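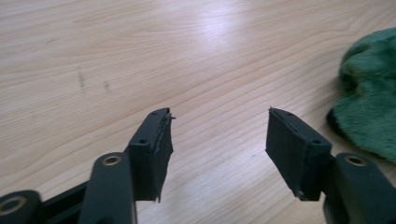

Light wood, long wavy grain.

Washing and mending the cheap summer clothes so they see a second summer

I buy most of my warm-weather stuff from the sale rack, and I'm not ashamed of it! Last year I came home from Clundholm with two cotton tees, a pair of plaid shorts and a linen-blend sundress, and all of it is still going. Here's what I do, more or less in the order I do it.

Wash new things before you wear them, inside out, in cold water. Dark colors go in by themselves the first couple of times. I skipped this once with a navy tank top and had pale blue pillowcases until November.

Go easy on the soap. I use half of what the cap says, and no fabric softener on anything I sweat in (it leaves a coating, and then the smell never quite comes out). For stale armpits I soak the shirt for two hours in a sink of cool water with a cup of white vinegar, then wash it like normal.

Take everything out while it's still damp and give it a good snap. Pull the side seams straight with your hands – cheap tees love to twist – and hang them by the hem. My neighbor Boonsong Kaewmanee dries hers flat on a towel and her necklines do look better than mine, but I don't have the floor space.

Check the buttons the day you buy them. Most are held on with one sad little thread, and it takes 11 minutes to go over a whole shirt front. Four passes through each hole, wrap the thread under the button a few times, knot it at the back. I keep a spool of white and a spool of gray in the kitchen drawer so I can do it while the rice cooks.

Small holes near the hem are usually from rubbing on a belt buckle or the edge of the counter. Catch them early! Put a scrap of iron-on interfacing behind the hole, press it for as long as the packet says, then take a few tiny stitches across the top in matching thread.

Grease spots: dish soap, straight on the dry fabric, rubbed in with a finger and left for 19 minutes or however long your show has left. Rinse warm. Don't put it in the dryer until you've looked at it in daylight, or you'll bake the stain in.

Drawstrings that have vanished into the waistband can be fished back through with a safety pin on the end. Tie a fat knot at each end afterward and you won't have to do it again.

Next up on my pile is a skirt with a stuck zipper. I'm going to try rubbing a pencil along the teeth first, and a bit of candle wax if that doesn't do it.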